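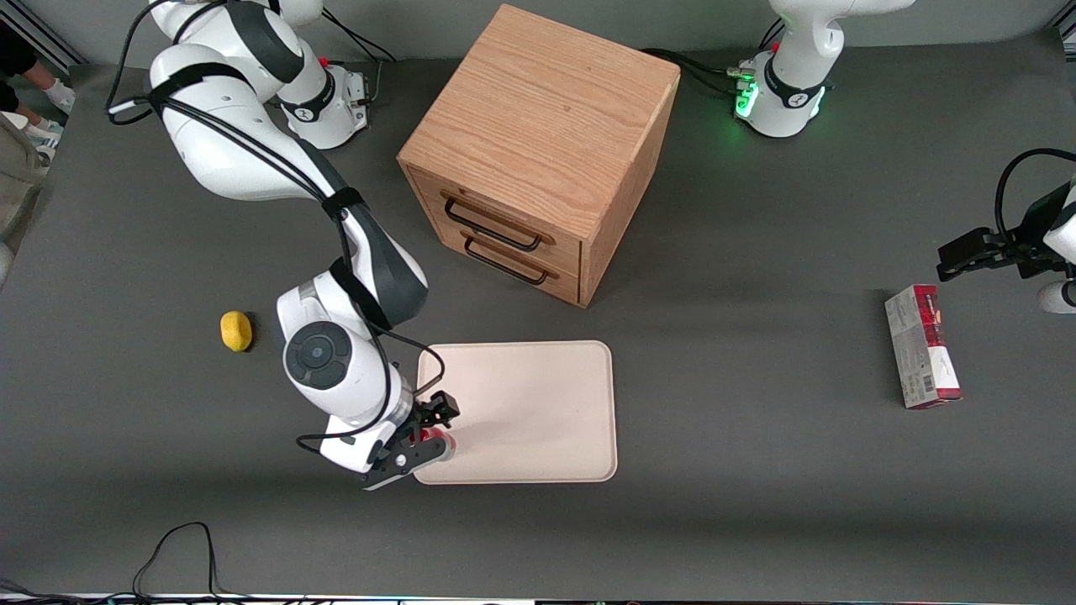
Right arm at the beige tray, small red object at the fingers.

October, after lunch. Mostly a day on the Jascombe job, the old picture house they want open again for films by the spring (I do hope they manage it, it's a lovely room). Went through the seat plan with Mahlet. The drawing says 400, but with the new wheelchair bays and the wider gangway we only get 376, so the ticketing sheet needs redoing before it goes back to them. I also reran the sound levels for the back rows, and they're still too boomy under the balcony, by 2 dB or so. 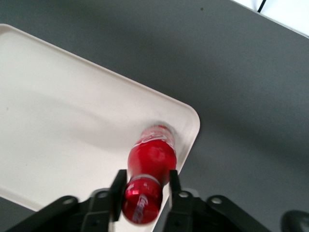
Red Coca-Cola bottle on the white tray, between the fingers.

Had a long and very pleasant phone call with Ignacio about the projector lamp. Theirs has done nearly 3,000 hours and he'd sooner swap it now than have it go dim halfway through the opening night, and I'm inclined to agree with him! Still to do: masking for the older, squarer films, and a proper look at the curtain motor.

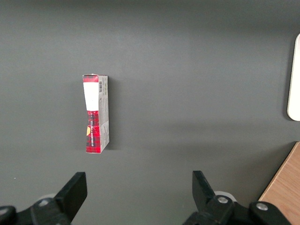 Oriana thinks the masking can wait, and that we ought to sort out the balcony first, as people will forgive a grey edge on the screen but they won't come back if they can't follow the talking. I'll ring Jascombe about hanging some drapes up there.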